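This website uses cookies. By continuing you accept our cookie notice.

Household Practice, Unit 2: The Worktop and the Pan
Course handout, Dramau Evening School
Prepared by Afshin Naseri
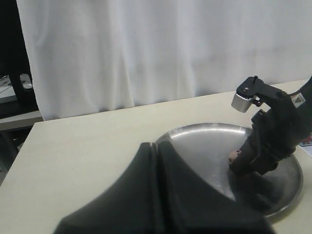
1. Before the work

Please read this page at home before you come to the practice room. The table must be clear except for the pan. We use a pale table in this unit, and on such a surface small drops and crumbs are not easy to see, so look at it also from the side.

Keep the curtain behind the table closed during the lesson. Do not push the table against it. A hem which lies on the worktop will take fat and flour very quickly.

2. The steel pan

Our pan is round and shallow, with a raised rim. Wash it with warm water and a soft cloth. Start in the middle and go outwards in circles. The rim comes last, inside and outside. Steel shows every finger mark, therefore hold the pan with a dry cloth when you put it back.

Do not use the rough side of the sponge. In June one group did this and we could see the scratches for the rest of the course.

3. Homework

Write down in 100 words how you clean your worktop at home. Give the sheet to Rosemarie Kohlhase, room 16, or leave it in her box. New words for this unit: rim, hem, fold, shallow, to wipe, to rinse.

Shares: 2 | Comments: 0
Contact | © Dramau Evening School | Back to top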